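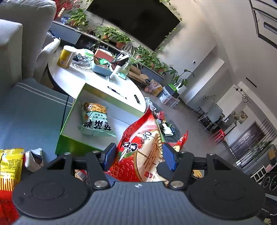
1/4

Week two with the Vulto sling bag and I have opinions! I got the small one, the strap is wide and my shoulder has stopped complaining on the walk to the train.

2/4
The zipper though - it sticks at the corner every single time. I emailed Vulto and Araba Agbenyega wrote back the same afternoon, offering a new one.

3/4
Water bottle pocket: too shallow for my tall bottle, fine for the short one.

4/4
Would I buy it again? Yep, but in green. My old Rarel tote is going to my sister.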